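The Clusthorpe Pickle

My mother-in-law, Rania Haddad, made fig jam every September and entered it in the Clusthorpe fair, where it lost.

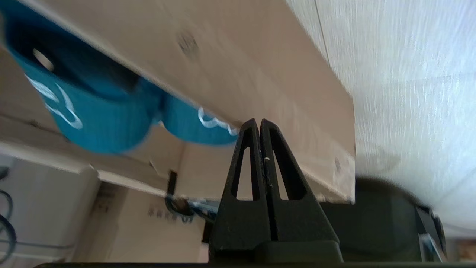 An open cardboard box.

The year I married in, she asked me to carry the jars. There were 13 of them. I dropped the box in the fair's parking lot and saved one, plus a jar of my own pickled onions I'd brought along for lunch.

"Enter the onions," said Rania.

"They've got cumin in them. By accident."

"Enter them."

They took second, behind Tala Farah's chutney. The prize was a 45-dollar voucher for Didenko's hardware store, and Rania spent it on a lid for her big pot.

She still introduces me as the one who broke the jam. Then she makes people try the onions, and watches them chew, and won't let them have water until they've said something nice.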